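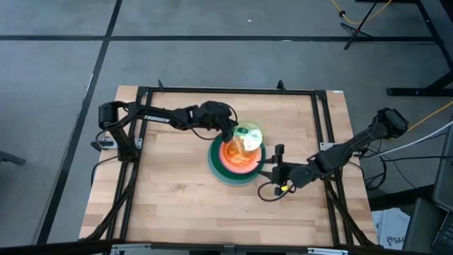 4. First Run: Stacked Dishes

By now the frame is bolted together, both arms are on their rails, and you have been through Section 3, or at least turned its pages. The Prisska add-on from Restent is a task package for two-arm tables. It adds dish handling and asks very little of you, apart from patience and some crockery you don't love.

4.1 Before you start

You will need one plate, one bowl and one cup or glass. Bright, different colors make life easier for the software, so this is a fine use for the orange bowl you were given as a present.

1. Clear the tabletop of tools, screws and coffee.
2. Put the plate near the middle of the table, where both grippers can reach it. Set the bowl on the plate and the cup on the bowl. The cup may sit a little off center.
3. Check that every cable has slack through the whole swing of the arm. A loop at the wrist is good. A cable stretched like a guitar string is a support call.
4. Find the stop button. Press it once, so that you and it have met.

CAUTION: Keep hands, sleeves and lanyards outside the frame whenever the arms have power. The arms are not angry with you, but they are not looking out for you either.

4.2 Running the task

5. In the Prisska menu, choose Dishes, then Unstack.
6. Set the speed to 45 percent. The slider goes up to 100. Leave it alone for now.
7. Assign the cup to the left arm and the plate edge to the right arm.
8. Press Preview and watch the planned paths on the screen. If they cross, go back to step 2 and move the stack.
9. Press Start. The left gripper goes down into the cup first — the right one waits at the edge of the stack until the lift is confirmed.

NOTE: Glass counts as a hard object. Choose Grip: Light and run the task at least six times with a plastic cup before trying anything that shatters.

4.3 If it goes wrong

Gripper closes on air: repeat the height calibration in Section 3.
Bowl comes up with the cup: lower the grip depth by one notch.
Error 200: the two arms want the same spot. Press Stop, then Home Both.

Section text: Theresia Prantl. Last revised 29/07/2018.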